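Home | Tableware | Ceramics | Index A–Z | Contents

Glazed bowl

A glazed bowl is a round, open vessel with a smooth, glossy surface, used for serving or preparing food.

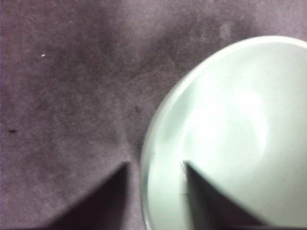
Form and finish

The wall slopes inward from a rounded rim. Pale greens, including mint, are common in household ware, and the gloss shows as a bright highlight on the curved inner wall. Bowls are often set on felt or similar cloth to protect the table.

Production

The Staver pottery began making green bowls in a single size and later offered 28 patterns. Its designer, Rafferty Rosenthal, favored a slightly thickened rim. The Monen works produced a shallower version in five sizes.

See also: Plate; Serving dish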